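Canitz Foam Backer Rod, 100 ft. Roll
Item 1458 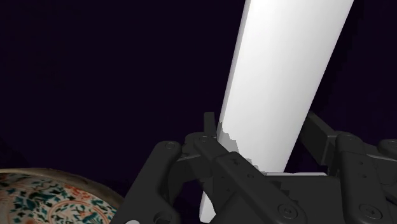
What size rod do I need for my joint?
Measure the gap at its widest point and choose a rod one size larger, so it stays put while the sealant cures.

Closed-cell polyethylene rod for filling gaps before caulking. Used in concrete control joints, window and door perimeters, and log siding. Limits sealant depth and keeps the bead from bonding to the back of the joint. Won't absorb water.

Specifications
Color: gray
Diameters: 1/4", 3/8", 1/2", 5/8", 3/4"
Roll length: 100 ft.
Case: 30 rolls, one diameter per case

Installation
Clean out old sealant and loose material. Press the rod in with a blunt tool or roller. Do not stretch it or puncture the skin. Apply sealant the same day.

Ordering
Single rolls ship from Estholm in two business days. Contractors ordering 1000 ft. or more of one diameter get case pricing. The 1" rod was discontinued in July; use Hillus open-cell rod for wider joints.

Page updated September 13, 2018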